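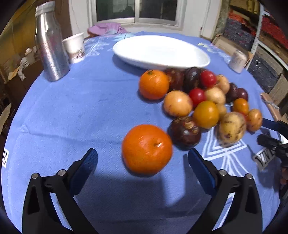 Workshop Builds > Grippers and End Effectors
Tags: handheld gripper, linkage, soft pads, fruit handling
14 replies · 900 views · 6 shares

**Pad angle on a handheld two-jaw gripper, round produce**

dvlachou
Second pair of handheld grippers is assembled. Parallel linkage, two pins per jaw visible from the wrist side, blue textured pads, trigger in the handle. The wrist camera sits behind the jaws and looks straight out between them. Test table is set up with oranges, mangosteens, potatoes and tomatoes on a cloth, with an oval plate to move them to.

The question is pad angle. At full opening the pads toe in toward each other at the tips. I did that on purpose so a sphere gets trapped past its widest point as the jaws close. On the large orange it works well. On a cherry tomato the tips meet the table before the pads meet the tomato, and I end up pushing it along the cloth.

Options as I see them:
1. Reduce the slant and accept a worse hold on the orange.
2. Keep the slant and shorten the pads.
3. Softer pads, same geometry.

Each reprint of the finger set costs me 5 hours, so I would like to get it right on paper first. -- Dušan

pasbridge_tooling
Option 3. You are asking geometry to do a job that belongs to compliance. Cast the pads in something softer with a hollow behind the contact face and the angle stops mattering much.

kettlewright
Disagree with the above. A hollow pad will wrap a tomato, but a big orange is heavy for its contact area and will sag out the bottom when you tilt your wrist. I went through three sets of hollow pads last May and went back to solid ones. Change the angle.

pasbridge_tooling
What wall thickness? If it was thin enough to sag, it was too thin.

kettlewright
2 mm. At 3 mm it was no better than solid.

b_overgaard
Before anyone changes anything: what is the jaw travel, and where in the travel does the slant disappear? If the linkage is a true parallelogram the pads hold the same angle all the way in. If the two links are different lengths they rotate as they close. Those are different problems and the thread is treating them as one.

dvlachou
Equal links, so the angle is constant. I measured 20 degrees per pad, open and closed. I had assumed the play in the pins would let it flatten under load. It does not, or not enough to measure.

b_overgaard
Then you have found your problem. 20 is a lot for constant-angle jaws. On a small object only the tips ever touch. Make the lower link slightly longer so the pads come toward parallel in the last third of travel. You keep the trap on the orange, which is gripped wide, and get flat contact on the tomato, which is gripped narrow. No new pads required.

rahimi_fan_club
+1 to unequal links. The old Rahimi plans on the Voststead archive do this. The drawing has the pivot spacing dimensioned from the wrong face, so check it before cutting.

kettlewright
Unequal links also move the contact point forward or back as it closes. With a wrist camera that means the fingertips shift in view depending on object size. Fine for a person squeezing a trigger. Less fine if you plan to learn a policy from the recordings.

b_overgaard
A policy can cope with that. The shift is repeatable, and jaw width is logged anyway. I would worry more about slop in the pins, which is not repeatable.

kettlewright
We will not agree on that one. I would still take simple kinematics over a better grip.

sable_orrin
Different point. That cloth is a bad surface for this. It has a crease running toward the big orange, and anything soft under a small object gives the tips something to catch on. Half of what you are calling a pad problem may be drag. Try the tomato on a bare board first.

dvlachou
Tried it tonight. On bare board the tomato rolls away from whichever tip lands first. On the cloth it at least stays where it is pushed. So the drag is real, but removing it makes the result worse. The cloth stays.

Mangosteens are the easy case, by the way. The stem cap gives the texture something to bite if you come in across it. Potatoes are fine at any angle I have tried.

pasbridge_tooling
Still think you should cast one soft pair for comparison. It is an evening of work and you can use the existing fingers.

dvlachou
Fair. Plan is unequal links first, +6 mm on the lower one, solid pads unchanged. If the tomato still skids I will cast a soft pair at 3 mm wall. I am at the Rorkthorpe shop until 9 pm tomorrow and the printer is free. Will post the pin clearances with the new set, as Bjarke is right that I never wrote them down.

b_overgaard
Measure them before you press the pins in.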